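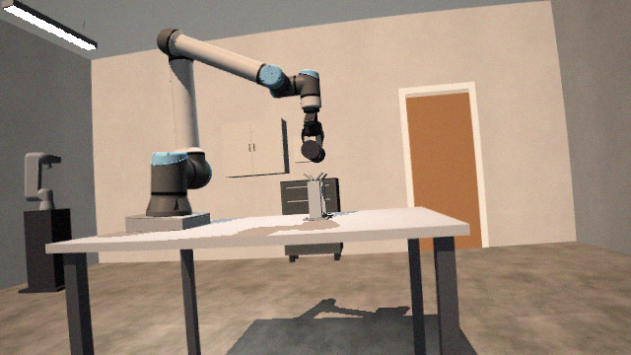 ok so month one with the Brarko sim kit. thread, because people keep asking in my DMs and I'm typing this between runs

1/ what it is: a simulator plus a pile of ready made rooms and arms. you pick a room, drop an arm on a table, write the task, let it go. no hardware. I paid for my own license, no deal with them

2/ my task is boring. pick up a short cylinder, get it over the upright gray holder, put it in. that's it. want it solid in sim before I book time on the real arm over in Sarport

3/ setup was fast. first arm moving before lunch. docs are thin though, half the gripper settings have no explanation, you just poke at numbers

4/ ran it 3,392 times so far. yes my laptop hates me

5/ the good: contact is way better than Laltaslow, which I used til December. grippers there went straight thru stuff. Brarko's linked fingers behave, and when the part slips it slips in a way I beleive

6/ the bad: hovering over the holder is easy. last little bit down is where it goes weird. in my last batch of 100 I had 17 where the part jittered on the prongs and shot off sideways. smaller time step helps, but then everything crawls

7/ also the rooms. I like that you get a whole room, door, cabinets, ceiling light, second arm on a pedestal off to the left. nice for camera training. but the shadows! big arm shadow under the table and my vision model kept getting confused by the blotchy floor. you can turn shadows down, setting is buried 3 menus deep

8/ support: wrote in twice. first reply same day and useful. second one was a link to the page I'd already read

9/ price. fine for a small shop, steep for a hobby. the student tier is locked to one arm per room which seems kinda stingy

10/ would I renew? prob yes, if they fix the jitter. if you only need reach and path stuff the cheaper tier does it, dont pay for the contact pack

11/ someone asked about exporting to the Mohammed controller. works, but check your joint order, mine came out flipped at the wrist and I lost an evening to it

will post my settings file later, gotta clean it up first. its a mess

— July 5, 2023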